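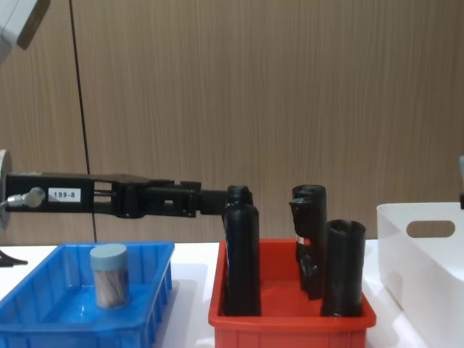 21st October

I slept badly and woke before the alarm, so I was at the table earlier than usual. Today was for the small things again. Blue tray, red tray, white one. I like these colours. They help me when my head is slow in the morning, and it was very slow.

The little jar with the screw lid gave me much to think about. I bought mine from Grovero in December, when the postage was cheap, and I am still not decided if it is a good jar. One can see what is in it, this is true. But the lid is grey-blue and I always want it to be a brighter colour, so that I find it at once. 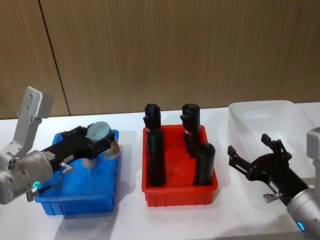
At noon I made soup and wrote the list for Darnholm. They sell the bins in packs of up to 100, and I must explain again that we need only a few. Last time their letter spoke of 2000 pieces! I laughed, but I also checked the bill twice.

The wall behind the table pleases me more than I expected. When we chose the wood colour I was afraid it would make the room dark. With the white table in front of it the room is calm -- almost like a kitchen in the countryside. 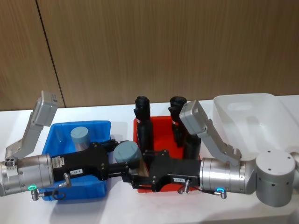
The three bins in their row, blue, red and white.

In the evening my back hurt from standing. I read two pages of my book and did not understand them, so I must read them again tomorrow. Also I must buy milk, and answer the letter from Grudetitz which is lying under the lamp.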